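Litter, liners and the 4-litre rule: a housekeeping trainer on the bedroom bin

Mylene Espiritu has written procedures for serviced rooms at Galang for long enough to have revised the section on waste several times. The current version runs to 121 numbered steps for a full room turn, and the bin comes early, before the bed is stripped and before anything is dusted.

"People assume the bin is a detail," she said when we spoke in February. "It sets the order for the rest of the room. If the bin isn't done first, rubbish from the bed and the bedside table ends up in the linen bag, and then it goes to the laundry."

Her standard bedroom bin is small, black and lined. Galang used unlined bins in its older building, Vatunon, and stopped after a trial in which staff logged the time spent rinsing them. The liner adds to the amount of plastic thrown away, a cost she accepts. The bin itself rarely needs more than a wipe.

Position is laid down too. Espiritu wants the bin on the floor within reach of both the bed and the seating, clear of the walking line to the door. In a room with a sofa alongside the bed, the gap between the two is the usual choice.

"You put it where the wrapper is going to be dropped," she said. "If it's under a desk at the far end, you'll be picking packets off the carpet." 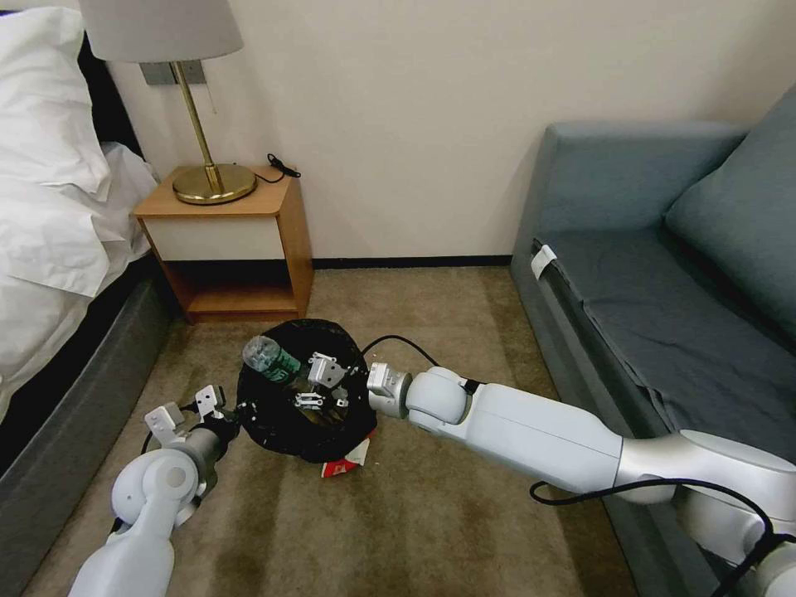
Sternik disagrees on the placing, and would keep any bin off carpet altogether. The argument is that a bin by the bed collects half-finished drinks, that liners split at the seam, and that a leak on carpet takes a room out of use for longer than a few stray packets ever would. A hard floor near the door or in the bathroom is the better site on that view, even if guests use it less.

Espiritu has heard the objection and does not dismiss it. Her answer is in the handling of bottles. The procedure tells staff to lift drinks bottles out first, check the cap, empty any remainder into the basin and put the bottle in the recycling sack on the trolley. Only then is the liner gathered.

"A bottle standing up in a small bin takes nearly all the room," she said. "The next thing dropped in slides off it and lands on the carpet. Take the bottle out and you have a bin again."

Loose items on the floor are collected before the liner is closed, and go in last. She is particular about printed packets and sweet wrappers, which tend to have crumbs in the folds. They are picked up flat and not squeezed. The crumbs otherwise go into the pile, and the vacuum has to make a second pass over the same patch.

The liner in use at present is a 4-litre black one supplied by Tundura in cartons of 900. Espiritu tested a clear liner as well. It made sorting easier, as the contents could be checked without opening the bag, but guests complained about the look of it and the trial was dropped.

Liner size causes more trouble than colour. Too small, and the rim slips inside the bin as soon as something heavy goes in. Too large, and the spare plastic folds over the opening, so that light paper sits on top of it. The written instruction is to turn the rim down over the outside of the bin by a hand's width, then press the air out from the base with a closed fist.

Bedside tables are checked at the same stage. Anything on the top that belongs to the guest stays where it is. Lamp leads are left alone until dusting, when they are laid behind the base. The open shelf below is looked into from a crouch, as tissues and receipts get pushed to the back.

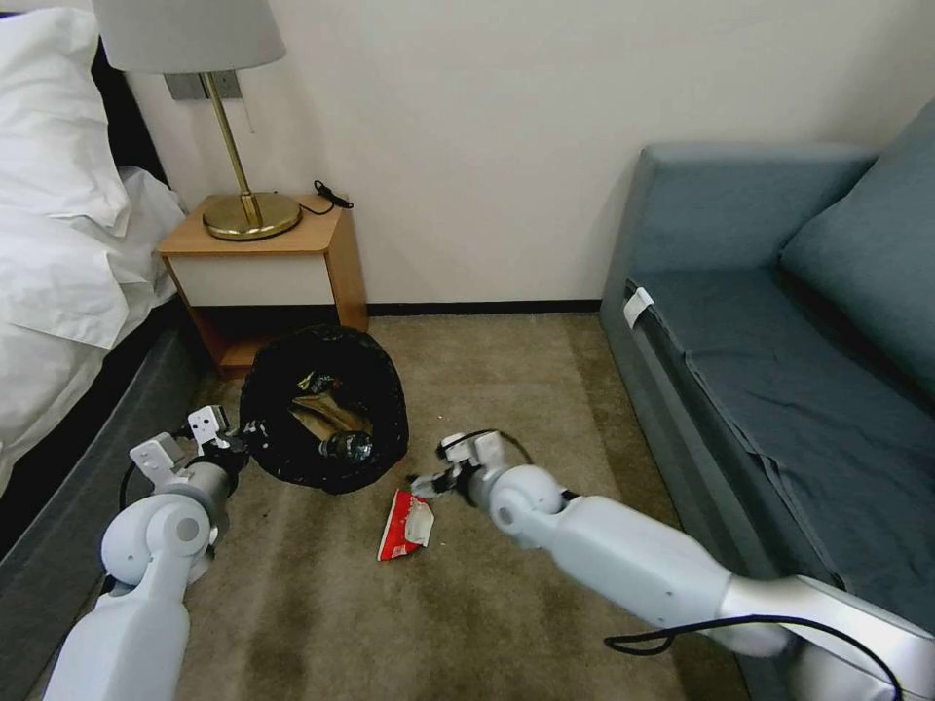 Should a liner that is only part full be changed?

Change it if the guest is leaving, whatever is in it. During a stay, a liner holding only dry paper may be left until the following day, but one that has held a drink or any food is changed at every visit.

Espiritu counts the liners used against the rooms serviced each month. The January figure was 1544, higher than she had planned for, and she puts the difference down to doubled liners. Some staff fit two at once so that a clean one is ready underneath. The method is quick, but the lower liner traps moisture and has to be thrown away if the upper one leaks.

"I've asked them to keep the spares folded on the trolley," she said. "The next revision will say so in writing, at step nine, before the liner is tied."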